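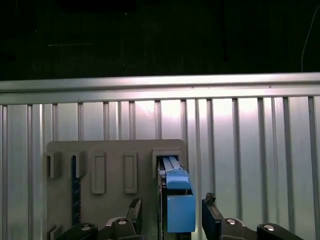 The Zuren bench reckons we should drop the wrist view and go back to overhead only, on the grounds that glare off the metal wall will swamp whatever the policy learns. Fair worry, and I had it too. Today's numbers say otherwise!

11/06/2022

Insertion task, blue part into the square slot housing on the beige panel. Trained on 700 demos, same set as in May, wrist stream only. Ran 200 trials with start poses jittered by the Drendimard script. 198 seated on the first go. I reran the scoring because I didn't believe it.

What changed is the augmentation. We used to shift brightness over the whole image. Now we paste random bright patches onto the ribbed metal only, and leave the panel and fingers alone. The attention maps have settled right down and sit on the rim of the housing and the pale blue rails, just where I'd look myself.

Both misses were the same kind: rails met the housing at a slight tilt and the arm kept pushing. Force cut-off caught it each time. Flendar logs are in the shared folder, labelled by trial.

Still to try:
- the same weights under the warmer lamps
- half the demos (I have a hunch we're over-collecting)
- the Fagerlund baseline, retrained for 2,000 more steps so the comparison is fair

Left finger pad needs a look before the next run. Colour calibration file is the old one, don't overwrite it yet.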